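Workshop notebook, September, started a bit after nine

Round table corner today. I wanted to get the little dining set-up settled before we do anything else with the room, because last time I left it till the end and spent the whole afternoon stepping over chairs. Eusebio Carrasco had already dragged the table over to where the light is decent, so that was one job fewer (thank you, Eusebio, I owe you a coffee).

The glossy top is lovely but it shows everything. I wiped it twice with the Clarnent spray and once more with plain water, and the plain water did the best job of the lot! Note for whoever orders supplies: we have plenty of Clarnent, please stop buying it.

Flowers next. I went for the soft colours again, creams and pale greens, and I'm really pleased with them. I did try them in the tall Bukholm vase first and it was hopeless, they all fell to one side and looked sulky, so they're lying straight on the table and I think they look better for it.

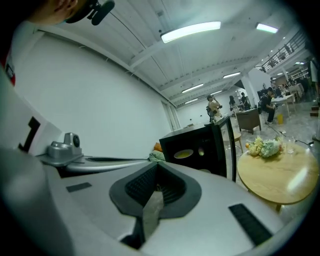
Flowers and glass on the round table, stool behind, brown armchair further back.

The small black fridge with the glass door is staying on the floor for now. I'd like it up on something at about knee height - bending down to it gets old very quickly - but the only plinth we have is the Ibarra one and that's 6 mm out of level. I put a marble on it and off it went. Might pack one corner with card and try again after lunch.

Spent far too long on the shopping list after that. Londdale want 200 for a pair of side tables, which seems steep for something people are going to put cups on, and the full set comes to 886 before delivery. I've asked if they'll do the stools separately. If they won't, I'd sooner sand and oil the ones we've got, they only look tired in strong light.

Back to the table. The flowers need their space and the plates need to sit well forward of them, otherwise you're reaching over petals for everything and that cellophane crackles like mad if your sleeve so much as touches it.

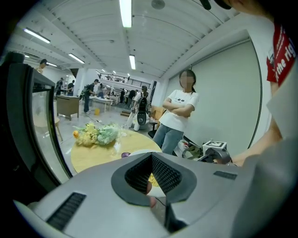

So the plan is flowers at the back, food at the front, and anything that can tip over goes nowhere near an elbow. I've chalked a line under the table for where the legs go, so please put it back there if you move it. The armchair can wander, I don't mind about that one.

Still to do: pads for the stool feet, a longer cloth for drying glasses, find the other tray. Receipts are in the drawer, running total for the room is 1557 and I haven't added the spray yet.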